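Home | Products | Storage | Manuals | Spare Parts | Contact

We use cookies to remember your language and region. Accept | Settings

Braletti Hinged-Lid Storage Box
Set-Up and Care Guide, Section 7: Opening, Filling and Closing

Read this section before using the box for the first time. It applies to all colors. 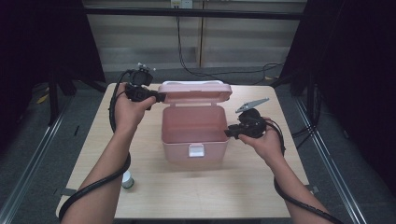
7.1 Opening the lid

1. Set the box on a flat, level table with the latch facing you.
2. Leave clear space behind the box for the lid.
3. Release the latch at the bottom center of the front face.
4. Raise the lid with both hands until it stands upright behind the box.

Note: The lid and body are molded separately. A slight difference in shade between them is normal.

Caution: Do not lift or carry the box by the open lid.

7.2 Filling

1. Wipe the interior with a dry cloth.
2. Place heavier items on the bottom and spread them evenly.
3. Stand small bottles upright, with caps tightened.
4. Keep all contents below the rim – the lid must close without force.

Caution: Do not store hot items or open containers of liquid.

7.3 Closing

1. Check that nothing hangs over the rim.
2. Lower the lid slowly. Keep fingers away from the hinge.
3. Press down at the front and fasten the latch.

If the latch does not hold, open the lid and check for trapped items. Replacement latches are sold as part 319, replacement lids as part 410. Order through Driluvico or the Plilledton service desk.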